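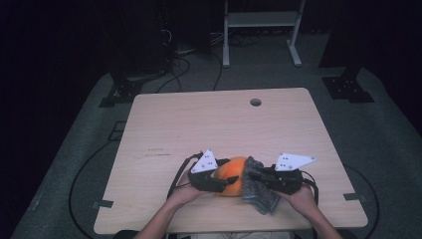
Lab notes, no. 16

Most of this month went into timestamps. I had planned to write up the wiping task: left gripper holds the round orange thing, right gripper brings the gray cloth to it. The policy trained on those episodes kept closing the cloth hand early, and I spent four evenings on the wrong cause.

First suspect was the marker tracking. Each handheld gripper carries a white plate with black dots, and the pose solver fits the dot layout in every image. With the right plate turned at an angle, the fit can jump between two solutions that have almost the same reprojection error. I added a check that rejects any pose more than a few degrees from the prediction. That removed the jumps and changed nothing in the policy.

Second suspect was the cloth. Cloth folds differently every time, and I assumed the policy was guessing. I plotted predicted against recorded jaw width for 292 episodes. The curves had the same shape. The predicted one was shifted, and always in the same direction, so the cloth was off the hook.

The shift came from the recorder. Jaw width arrives over the cable and gets stamped when Kadis (my logging daemon) reads the buffer. Poses get stamped at image exposure. Under load the buffer read lagged by up to 16 ms, which I could have lived with, but the resampler in Prandemo then paired each pose with the next width sample instead of the nearest one. The two errors pointed opposite ways on the left hand and the same way on the right. The left cable goes through a different hub, and I still don't know why that flips the sign.

Changes made:

Width samples are stamped on the gripper board and mapped to host time with a linear fit, refreshed every 2000 samples.
The resampler interpolates, and refuses gaps over three image periods.
The export script prints the offset per hand and stops if the two disagree.

After re-exporting, 288 episodes passed. The other four have gaps in the right-hand stream and I dropped them. Retraining took one night on the same config, same seed. Closing time on held-out episodes now lines up with the recordings to within one image period on both hands.

The pose check stays in, although it costs a little on fast wrist turns. I may replace it with a proper filter that carries both candidate solutions for a few images before picking one. The code for that is half written in a branch and doesn't build.

Next on the list is the calibration tool, which still writes its output in degrees while everything else reads radians.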